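Gripper trials: your questions

Where did these comparisons come from?

They began in December, when Kirsten Thibodeau wanted to know which of our two hand-held grippers, the Tinelar or the MacLeod, people would rather use for a whole afternoon. One evening of picking things up grew into 3,000 logged grasps, and we're still finding new things to try (suggestions very welcome!).

Is it a fair test?

We try hard to make it one. Each gripper gets the same 600 picks for a round, in the same order, with fresh pads at the start. We swap operators halfway through, as some people squeeze harder than others whatever they're holding.

Why do you use ordinary household items and not test blocks?

Blocks are lovely for checking alignment, and we do start with them. But a block won't sag, crinkle or slide about inside its own wrapper, and that's where the fun begins! 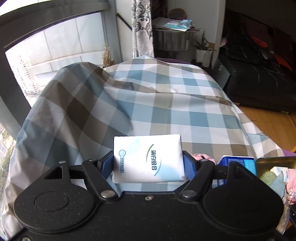 Which finger pads should I start with?

Ribbed ones, every time. We tried smooth pads first and they were fine on card and hard plastic, but anything in a slippery wrapper tended to creep. With something like a pack of tissues, held upright by its two sides, you want the ribs to take hold of the plastic so you can go easy on the squeeze. Press any harder than you need to and the pack bows in the middle, then tips as soon as you turn your wrist.

How many drops did you get?

In the last full round, 239 across both grippers. Most were soft packs, and most of those came from gripping too near a corner. Aim for the middle of each side and your own numbers should improve quickly.

Does the camera position matter?

More than we expected. Mount it so that both fingertips stay in view when they're fully open and fully closed. We lost a good Flullberg session to a bracket that had slipped, and now we check it before each run.

Can I use my own controller?

Yes, as long as it can record finger opening along with the video. We use the Waramero box and love how quickly it starts up, but two of our regulars have built their own and get on very well with them.

Page last updated January 13, 2022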